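30 Jul 2020
By Jonas Moser

4. Loading the top-loading washer

Caution: Keep the power off until the lid is closed.

4.1 Open the lid fully. It must stand by itself before you put your hands under it.

4.2 Find the two words on the black panel, "Detergent" and "Softener". Please do not mix them up — softener in the wrong place is the most common mistake in our guest laundry at Stukance.

4.3 Put the white pieces together in one pile. Check every pocket and close the zippers. A denim jacket should be shaken out and opened at the sleeves, so that no part stays twisted.

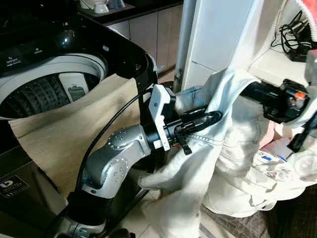

4.4 Put the clothes in one at a time. Begin with the heavy pieces and lay them along the wall of the basket, all the way round. Light pieces go in the middle.

Note: Thick twill likes to stay on the rim. Push it down with a fold in the center, then bring the loose sides in after it.
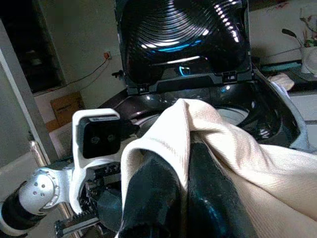 Do not press the load flat. The water needs space to move, and a full basket of cotton becomes very heavy. When the last piece is in, look once around the rim for any hem or strap that hangs outside.

4.5 Close the lid and choose the program. For white cotton we use 60 degrees, and the cycle takes 94 minutes.

Questions about this guide: Clumo Laundry Desk, Stukance | © 2020 Clumo | Back to top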